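Print this page | E-mail this article

3.2 Blocks and table surface

The blocks are plain, unfinished wood, pale in color and rectangular. We left them bare on purpose. Paint or varnish changes how one face slides on another, and earlier work in the Rudow series used coated pieces that slipped at low stack heights. The table is the opposite case -- a glossy top with strong reddish-brown grain -- so the lowest block always meets a smoother surface than the ones above it. Figure 2 shows a single block upright near the left side of the table and, in the second panel, a small stack.

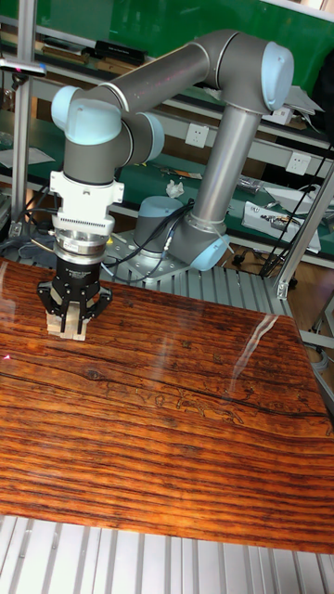

Gerardo Sanna, commenting on a draft of this section, wrote that bare wood picks up moisture over a humid July and that block weight should be checked every morning. We adopted the check for the last 30 stacks.

Of 106 stacks built, 81 stood for the full waiting period. Most of the others leaned first at the lowest joint, where the block met the table.
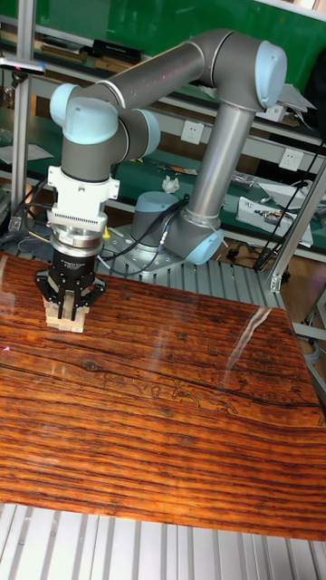 Figure 2. Single block (first panel) and small stack (second panel) on or just above the glossy tabletop.

Stacks that leaned at a higher joint usually had one block with a rough end face. Sanding these by hand would have changed their length, so we set them aside -- they are treated separately in Section 4.

Contact: Grosar Project office | Copyright Grosar Project | Back to top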